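Zestik Match Tracker 2: a season's first half with an amateur football side

Posted Tuesday, February 3, 2026 in Kit and Software

The Zestik is a small GPS unit worn between the shoulder blades in an elastic vest. It records position, speed and heart rate during a football match and passes the data to a phone afterwards. We bought two at full price in the summer, one for a central midfielder and one for whichever full-back was willing. They have now done a pre-season and half a league campaign in the Sunday second division, on grass, 3G and one pitch that is mostly sand.

Fit first. The vest comes in four sizes and runs small. Our midfielder takes a medium in everything and needed the large. The pocket closes with a flap and no fastener, which looked like a weakness in the box, though the unit has not come out in a match. It did once come out in the washing machine. It survived.

Charging is by a two-pin cradle that only seats one way round. A full charge takes a little under two hours and is good for three matches with heart rate switched on. The claimed figure is five. With heart rate off we got to five, but the heart rate trace is half of what you are paying for.

Accuracy is where most of these units differ. I walked the touchlines of our home pitch with both units in one hand and compared the logged length with a surveyor's wheel. The two units agreed with each other to within a metre and read slightly long against the wheel. On straight running that is good enough. On short, sharp changes of direction the Zestik rounds off the corners, so a full-back who doubles back a lot is credited with less ground than he covered. The older Riltuvance unit I used two seasons ago had the same fault, and worse.

Sprint detection is set at a fixed threshold and cannot be altered. For a professional winger the threshold is probably sensible. For a centre-half of thirty-eight it means a whole match with no sprints recorded, and some discussion in the changing room.
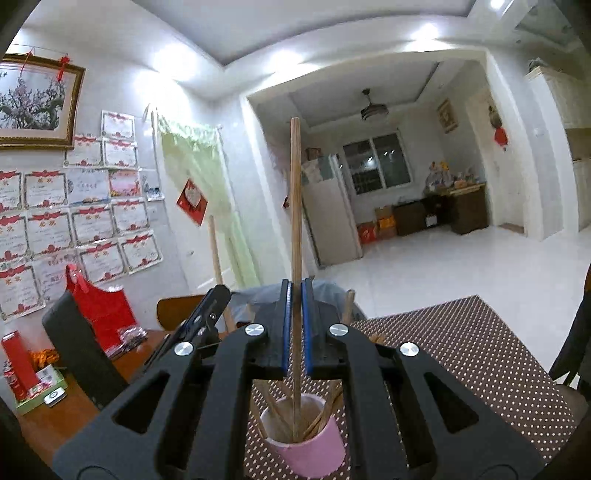
Leanne Pickering disagrees about the threshold: she has used the same unit with a women's side since August and says a fixed figure is the only way to compare one player with another, and that anyone who wants a personal one can work it out from the exported file. I take the point on comparison. I would still like the option in the app, as the export is a plain table of readings and most Sunday managers are not going to open it.

The app itself is tidy. After a match it finds the unit, pulls the data across in a minute or so and asks you to place the pitch on a satellite view. You do this by dragging four corners. Once saved, a ground is remembered, so the second visit is quicker. Heat maps are drawn in one colour only and are easy to read. The half-time split has to be entered by hand, and if you forget, the interval is counted as play and drags the average speed down. You can correct it later under Edit Session — three menus deep.

Each session can be tagged with a formation and a result. The tags do nothing except filter the list. I had hoped to compare our midfielder's numbers in a four-four-two with those in a three-five-two, and the app will show them on separate screens but not side by side.
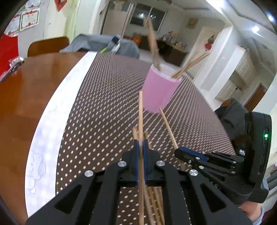

Exporting both sets and lining them up in a spreadsheet took me an evening, and the difference was small enough that I would not change the team over it. He covered slightly more ground in the three-five-two and was later back to his own box.

Support was tested once. In January the second unit stopped holding a charge. Zestik replied the next day, asked for the serial number and a photo of the cradle, and sent a replacement within the week. The replacement arrived on older firmware than the one it replaced, and updating it needed 40 per cent charge before it would start.

Against: fixed sprint threshold, optimistic battery figure, no side-by-side view, small vests.

For: consistent distance, quick transfer, no subscription.

I would buy it again for a midfielder. For a goalkeeper I would save the money.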